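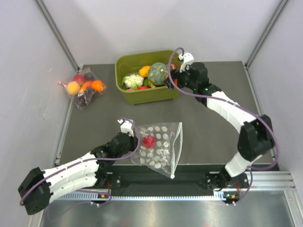 Why do stores sell so many things at prices ending in 99 cents?
Shoppers read from left to right and give the first digit the most weight, so $4.99 gets filed in the mind closer to four dollars than to five.

Consumer Behavior, Unit 9 handout
Instructor: Riku Murakami

Terms for this unit

Left-digit effect. The pull of the first digit on how large a price feels. It is strongest when the last cents change the first digit ($3.00 to $2.99) and weak when they don't ($3.60 to $3.59).

Reference price. The price a shopper expects to pay. It can come from memory, from a shelf tag, or from the item next to it.

Anchor. A number seen early that later numbers get compared with. A "was $40" sign is an anchor even when few people ever paid $40.

Unit price. Cost per ounce, per sheet, per pound. Many shoppers skip it when they are in a hurry.

The Stavstead grocery survey

Edgars Kivi collected 1,026 receipts from one grocery store in Stavstead in June. We will use his data twice, so keep your copy. For this unit look only at dairy and bread. Sort the prices by last digit and note which endings are missing altogether. Then compare the store brand with the name brands. Does the store brand end its prices the same way?

Round prices

Not every seller uses 99. Restaurants with higher prices often drop the cents, and so do many gift shops. A round number is easier to take in and can suggest quality. Read the Botham chapter on this, pages 9 to 19. Skip the appendix.

For discussion

Think of the last thing you bought for under $20. Write down what you think you paid, then check. Which digits did you get wrong?

The D'Souza article is on reserve at the Rusbridge library desk, two-hour loan. Written answers are one page, typed, double spaced.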